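Lerklow Quilted Divider Curtain, Series 80

The Series 80 is a heavy quilted curtain for splitting workrooms, stock areas and shared halls. Two fabric faces are stitched over a polyester fill and bound on all four sides. It hangs from a ceiling track or a wall-mounted rail. Track is sold separately under the Durkari name.

Standard color is red. Gray and navy are made to order and ship from Citville in 18 working days. Panels join edge to edge with a hook-and-loop strip.
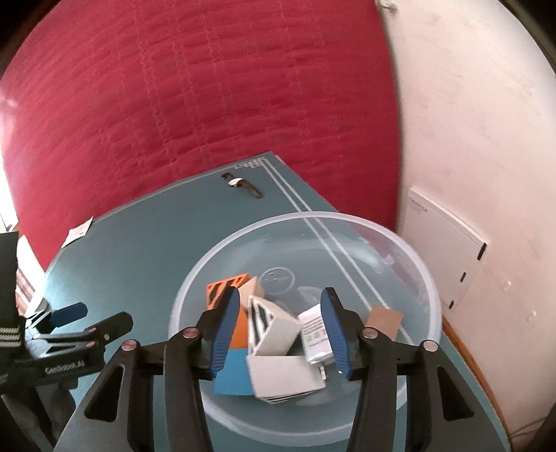 Product notes by the Lerklow Technical Desk | Updated 2023-10-11

Panel width: 47 in.
Maximum drop: 3000 mm
Fill: polyester, single layer
Top edge: reinforced hem with metal eyelets
Bottom edge: chain pocket, chain included

Measure from the underside of the track to the floor and subtract 1 in. for clearance. For drops over the maximum, order a header strip. Do not trim the quilting on site, as the stitch lines will open.

The curtain reduces drafts and takes the edge off speech and tool noise. It is not a rated acoustic barrier and must not be used as a welding screen.

Cleaning: vacuum with a soft brush, spot clean with mild soap. Do not machine wash or tumble dry.

Replacement chain and eyelet kits fit all panels made since January. For older panels, order the Butt adapter clip.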